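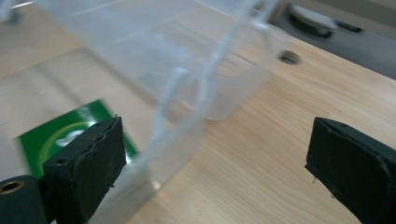
Light wooden tabletop, with black grippers to the left and right.

Aquarium Assistant (part time), Flisico Fish Room, Batbridge

Flisico keeps and sells freshwater fish for home aquariums. We are looking for a person to help us with the daily care of the tanks, beginning in December.

Your work will be:
- feeding the fish in the morning, starting at 7:30
- testing the water and writing the results in the log book
- changing water and cleaning filters and sponges
- watching new fish during quarantine and telling us quickly when one of them does not eat
- packing orders for customers

The position is for 20 hours per week. Most of our fish are tetras, rasboras and small catfish, and we have also a breeding line of dwarf cichlids which we call Makokha. These need soft water and a patient hand, so experience with breeding is welcome but it is not required.

You should have kept an aquarium of your own for at least one year and know what the nitrogen cycle is. You must be able to lift a full bucket many times in a day. The floor is often wet, please bring closed shoes with a good sole. A driver's license is useful for deliveries to our second shop in Findunach.

We give six weeks of training together with an experienced colleague. The training is paid at the full rate. After this time you will have your own row of tanks.

To apply, please send a short letter and tell us which fish you keep now and what problem you had with them. A formal resume is not necessary. Write on the envelope the reference number 2531 and leave it at the counter in Batbridge, or give it to the staff in Findunach. We answer every letter.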